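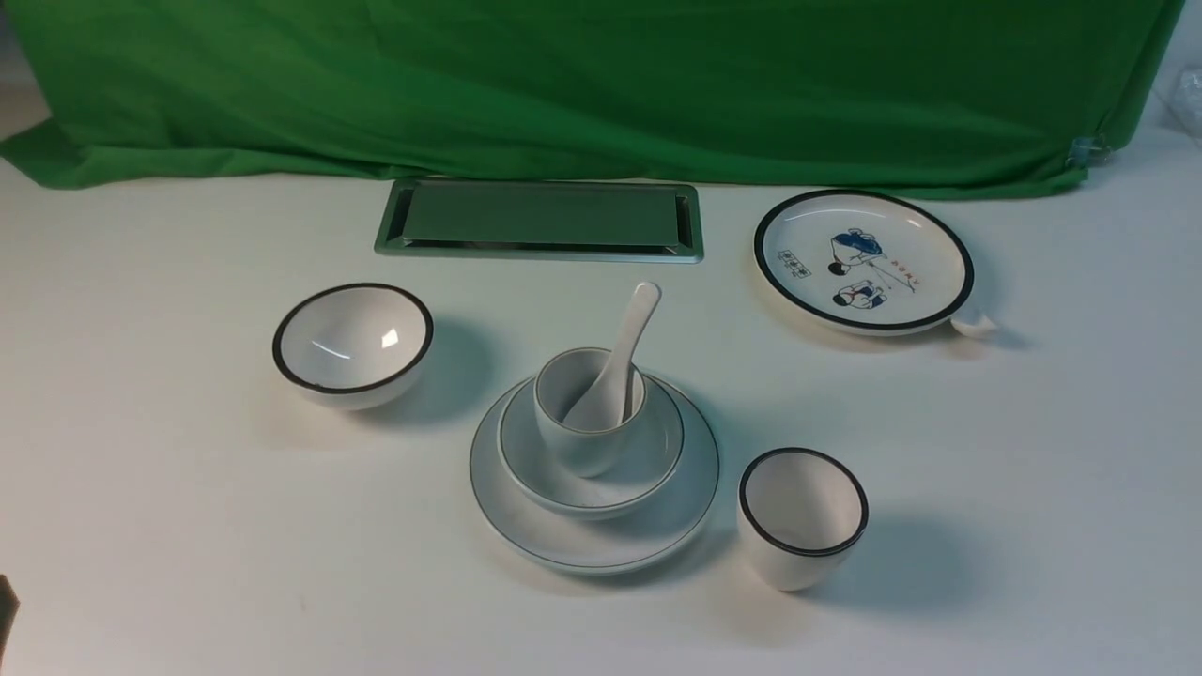 Setting Up a Tableware Sorting Station
Wurport Shared Workshop, Member Guides
Prepared by Nesma Benjelloun and Deividas Lepik

This guide covers the layout and first trials of a tabletop station for handling dishes with a small robot arm. Members must complete the bench safety session before powering any arm.

1. Prepare the table
Use a white, matte tabletop. Hang the green cloth behind the work area and let the hem rest along the back edge. Clip the cloth at the side. Place the metal tray against the cloth.

2. Place the dishes
Set the large plate in the center of the table and stack the smaller pieces on it. Place the remaining cup to the right. Leave at least 3 inches between separate items. Pieces with a dark rim are preferred for early trials, as the edge is easier to find against the white surface.

3. Check the arm
Move the arm by hand through its full reach with the power off. Cables at the wrist must have enough slack for a full turn and must not touch the dishes. Tighten the finger plates before each session.

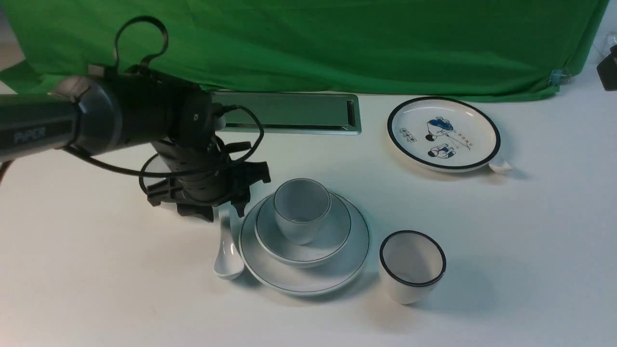
PiPER arm at the left of the table, gripper pointed down. The soup spoon lies between the gripper and the large plate.

4. Run the first trials
Begin with a single cup. Set the speed to 24 percent and keep one hand near the stop button. Record each attempt in the Kutine log, including missed grasps. Add spoons only after the cup trials are complete. A full session of 37 attempts takes almost 73 minutes.

5. Close the station
Return the arm to its rest position and switch off the supply. Wash the dishes and store them on the lower shelf.

Questions about this guide should be directed to Fadwa Farouk at the workshop desk.

Last revised: 28/08/2023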